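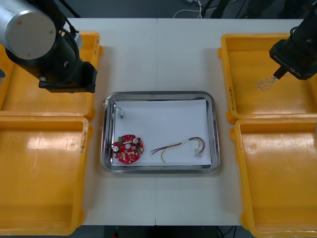
Progress report to the Cisitz Fund
Card reading and guided meditation study, Gredport and Bravdale
December 2009

Summary

The study is running, the money is being spent on what it was given for, and I do not yet have a result I would put in front of a skeptical reader. The last report was more cheerful than it should have been. It quoted a lot of warm comments from people who had just finished a session, and warm comments at the door are cheap. I have left them out this time.

We have now held 27 group sessions and collected 309 completed forms. Both sites are still open. Attendance at Bravdale has dropped since the fall and I don't have a good explanation for it.

What we set out to do

The grant was made to find out if people who draw a daily card and read its message feel calmer and sleep better than people who sit quietly for the same length of time. The proposal also promised a comparison between the Timmermans deck, which ties each card to a stone and a chakra, and a plain set of cards with short encouraging sentences and no stones, colors or symbols at all.

I argued for the plain set and I am glad we have it. Without it we would be measuring how nice it is to be handed a pretty card.

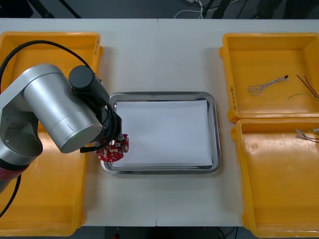
Sessions at Gredport have gone close to plan. The room is warm, the chairs are bad, and people come back. Each session opens with a few minutes of breathing, then everyone draws, reads silently, and fills in the first half of the form. The second half goes home with them and is supposed to be filled in the next morning. A good many next-morning halves never come back, and the ones that do come back are from the people who liked it. Please keep that in mind when reading anything below.

Bravdale has been harder. The leader there was adding her own reading of each card out loud, which is what she does in her regular practice and what her regulars expect. It also wrecks the comparison. We talked, she agreed to stop, and the nine sessions held before that conversation will be reported separately or thrown out. I lean toward throwing them out.

What the forms say so far

People who draw a Timmermans card report feeling calmer right after the session. So do people who draw a plain card. So do the people who sit quietly and draw nothing, though a little less strongly. The gap between the two decks is small enough that I would not bet lunch on it.

Sleep is a mess. We asked people to rate it from memory, and from the notes in the margins it is clear that some were rating last night, some the whole week, and a few their sleep in general. The wording was ours and it was poor. A new version is in use at both sites now, and I don't plan to mix the old answers with the new ones.

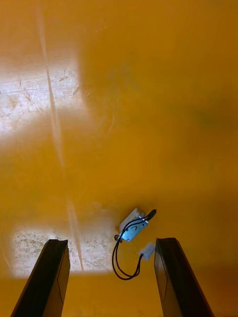

One thing did surprise me. Several people in the plain card groups supplied their own stone or their own chakra without being asked. They wrote that the sentence on the card "felt like" the heart or the throat, or that they had gone home and taken a piece of rose quartz out of a drawer. Believers will say this shows the connection is real. I think it shows that people who sign up for a study like this already own rose quartz. We recruited through notices in two gift shops and a yoga studio, and we got the people who read notices in those places.

I would like to recruit differently for the spring. The local library has said it will put a notice up if we take the word "energy" out of it, which I'm happy to do.

Money

Spending is under budget on room rental and over on printing, mostly on account of the reworded form. I am asking for permission to move up to 1,000 dollars from rental to printing and postage. Postage would pay for stamped return envelopes, which we should have had from the beginning. No new money is requested.

Problems the fund should know about
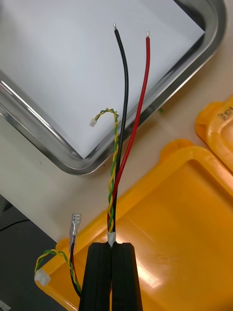

The proposal treated mood, sleep and sense of purpose as a single outcome called well-being, and I no longer think that holds up. They are bound together in our first paragraph much as the wires in the picture are bound by that short white band, and past that point the black one goes its way and the red one goes another, each to its own bare end. Somebody can feel calmer and sleep no better. Somebody else can report a strong sense of purpose and be miserable. From here on I will report the three separately, even though the separate numbers will look thinner than a combined score would.

Second, both session leaders know which deck is in use and both prefer the Timmermans. They are honest people, but a preference shows in the voice. Recorded instructions would help. The Gredport leader is willing and the Bravdale leader is not so far.

Third, the deck's publisher has asked to see early results. I have said no and will go on saying no until the study is closed.

Next steps

Sessions stop for the holidays and start again in the new year with the new form and the envelopes. The library notice goes up as soon as the wording is settled. I would like to close recruitment at the end of March and send the fund a full set of tables after that, including whatever we decide about the early Bravdale sessions. If the two decks still come out the same, the report will say so.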